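Chopsticks and skewers keep falling out of my cutlery holder – how do you store yours?
Posted Aug 17, 2026 in Small Kitchens

gosdale_2

We eat at a little round table and I keep a plastic cutlery holder standing right on it, the kind with drainage holes. Spoons are fine. It's the long thin stuff that drives me up the wall! Every time I grab a pair of chopsticks, something else comes out with them, and I'm forever picking single sticks up off the table (or the floor, and then they need washing again). 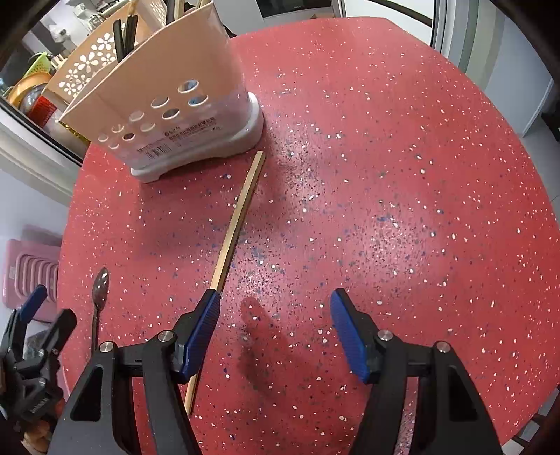

I've tried rubber bands around each pair, but my kids pull them off and leave them everywhere. I don't have a free drawer and I'd like to keep the holder if I can, because it drains well and it's easy to rinse. Do I need something taller? Or is there a trick to this?

colhamkitchen

Taller, yes, but heavy matters more. I had a light plastic one for years and it tipped if you looked at it wrong. Now the chopsticks live in an old stoneware jar from a thrift store in Colham and the short stuff stays in the plastic holder. Put a folded paper towel in the bottom and change it every couple of days, or the ends get that gray fuzzy look. Ask me how I know.

Also – go through them. We had a ton of odd ones with no partner, and once those were gone the jar wasn't so crammed and nothing got dragged out with anything else.

omum244

Just get a drawer tray.

khan3000

She said she doesn't have a drawer lol. I'd keep the holder and put thick ends down, thin ends up. They don't snag on each other as much that way. Skewers I wouldn't keep on the table at all with kids around, mine are in a lidded pasta box on the top shelf.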